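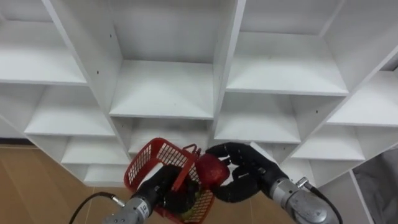
Workshop notebook, Plenum display room
Entry for July, begun at 2 in the afternoon

Subject: use of the white cube shelving for loose produce. The unit is to serve as the model for the small shop at Trilel, where fruit will be sold by the piece and customers will carry a hand basket. The purpose of this entry is to record how single pieces sit in the open compartments and what should be settled before the shop layout is approved.

The compartments were accepted as they stand. The peg holes in the panels remain open. U. Navickas proposes to leave them so until the shelf heights have been agreed, and I concur. Caps may be ordered from Shezi afterward; the order code is 385.

A pear is a fair test of a flat shelf. It does not stand reliably and is better laid on its side, well inside the compartment. The neck should be turned away from the hand that will lift it, so that the rounded end is taken first and the stem is spared.

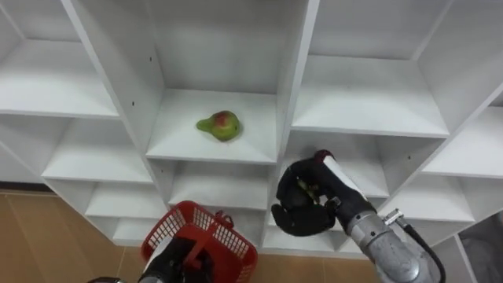 Page last changed: July, 16:10

Placement toward the front edge is preferred for all single pieces. Fruit set against the back wall is difficult to see from a standing position and obliges the customer to reach in to the elbow. The shelves have no lip, however, and Uldis Navickas has asked that a strip of clear edging be priced before any round fruit is shown in quantity. Ovico has been asked to quote for 90 lengths.

Color requires little attention. The white panels suit both green and red fruit, and no liner is recommended. Paper liners were considered for the lower row and set aside – they crease, and they hide dirt that ought to be wiped away.

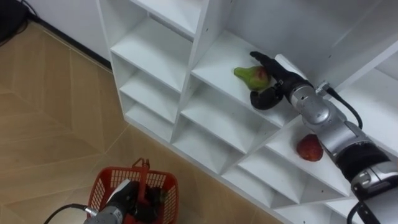 Trilel, July

Notes added after the visit to the shop floor. The pear and the red fruit keep separate compartments, with the red fruit lower and to the right. This arrangement is to be repeated in the shop. Mixed compartments will not be used, as the price cards cannot then be read correctly.

The basket belongs on the floor in front of the unit, to the left. The red plastic pattern is satisfactory and should be retained. Staff should confirm that a loaded basket can be lifted from that position without striking the lower shelves.

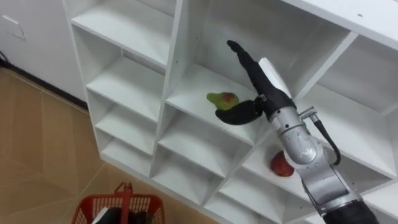
The same check should be made with the basket half full, when the fruit is free to roll. Floor space in front of the shelving must otherwise be kept clear during opening hours.

Outstanding: edging quotation from Ovico; decision on caps; wording of the price cards. The shop budget for fittings is 2000 and has not yet been drawn upon. U. Navickas will hold the drawings at Plenum until the edging has been decided.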